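The Clamp Did Nothing Wrong: Notes on a Slow Failure
Speaker notes, Noelia Ibarra, Stesedville workshop on robots that mostly work 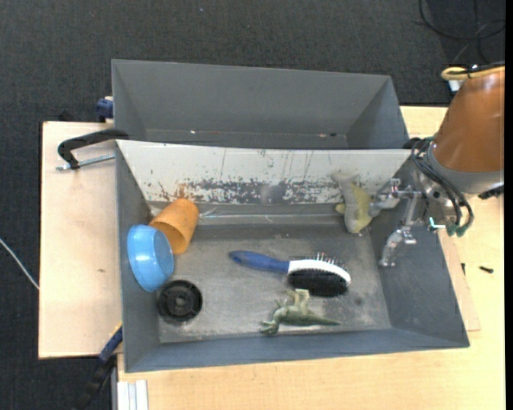

Opening. Say hello, thank the organizers, apologize for the title. The clamp gets its moment in the second half and I don't want people waiting for it from the first minute.

So. The job is moving things from one bin to the other. Pick, move, let go, go back for the next one. When the source bin is empty, swap directions and do it all again. We call the setup Cozma, after a cat, and the software that decides where to grab is Plokent, after a typo. I inherited both names and the typo.

Ask the room: who here has run a bin picker overnight? Keep your hand up if you slept. (Wait for laugh. If no laugh, move on quickly.)

What we set out to measure was dull, and I mean that as praise. We wanted a long, boring run: 800 picks, unattended, with the usual household clutter. Hard plastic, soft toys, things with handles, things with bristles. Plokent was fine on the clutter. I had a whole other talk prepared about the clutter. You're not getting that talk.

We stopped at pick 521.

The short version

The arm went down for an object near the back wall of the bin, met the wall instead, and kept pushing. The force limit should have stopped it. The force limit did stop it, eventually, in the way that a phone call eventually goes to voicemail. By then the bin had shifted and the arm was sitting there with a protective stop on the screen, pointing at a place where the wall used to be.

No one was hurt. Say this early, people relax. The cell was fenced, the interlock was on, and I was down the hall eating soup.

What we thought it was

First theory: bad grasp. Everybody's first theory is a bad grasp. We pulled the log, and the chosen grasp was perfectly reasonable. It was a good grasp on an object that was about 7 millimeters from where Plokent believed it was.

Second theory: the camera had moved. We spent most of an afternoon on this. The camera had not moved. The camera was the only member of the team with nothing to apologize for.

Third theory, and I'd like to be honest about the mood in the room by then, was that someone had kicked the table. There was an inquiry. I'm not proud of it. I have since bought doughnuts.

What it was

(Slow down here. Last time I rushed this and got three questions asking me to repeat it.)

The bins are clamped to the table so they stay where the software thinks they are. The walls of the bins are keep-out zones. Plokent doesn't look for the walls; it has been told where they are, once, by me, in February, with a ruler and a lot of confidence. It believes me completely. That's the bug.

Each time a finger brushed a wall, the bin crept. A tiny amount, well below anything you'd see by eye. Then it crept again. The clamps were holding as well as they'd been tightened to hold. I tightened them. The clamps did nothing wrong.

The objects were being found by camera, so they were always roughly right. The walls were remembered, so they were a little more wrong every hour. Reach for something in the middle of the bin and you'd never notice. Reach for something leaning on the back wall and you are now steering by an old map.

If someone asks why the walls weren't found by camera too: they were, in an earlier version. It was slow and I switched it off. I have the commit message. It says "speedup."

The part that matters for safety

Here is where I stop being cheerful for a minute.

The force limit had been raised. When we first built the cell, the limit tripped constantly. Every light touch on a wall, a protective stop and a walk down the hall. So it went up a bit. Then a bit more. By the time of the long run it sat at 60 newtons, each step had a sensible reason next to it, and no single person had approved the total.

Those nuisance stops were the bin telling us it was getting bumped. We had a working alarm for this exact fault and we turned it down for being noisy.

(Pause. Drink water. Don't look at Clikcombe people in the second row, who sold us the cell and told us not to do this, in writing.)

The scuffs were there as well. Anyone who walked up to that bin could see the back wall had been taking a beating. I had walked up to it daily. I thought it gave the place character.

What we changed

Walls get checked by camera at the start of every swap. It costs a little time. The commit message for that one is longer.

Force limit went back to the original value, and changing it now needs a second signature. The second signature can't be mine, which I suggested myself, before anyone else could.

A light touch on a wall no longer stops the cell, but it gets counted. If the count climbs, the run pauses and asks for a human. Two pauses so far. One was real. The other was me leaning on the table.

There's a marker line around the foot of each bin now. Cheapest fix of the lot. If you can see the line peeking out where it shouldn't, stop and get a wrench.

Things I still don't know

Whether the creep was steady or came in jumps. The logs don't say, and I have opinions in both directions depending on the day.

Whether a stiffer mount would help or just move the problem into the wrist. Clikcombe thinks wrist. I'd like to hear from anyone who has tried it.

If time is short, skip to the marker line and take questions. If time is long, tell the soup story properly.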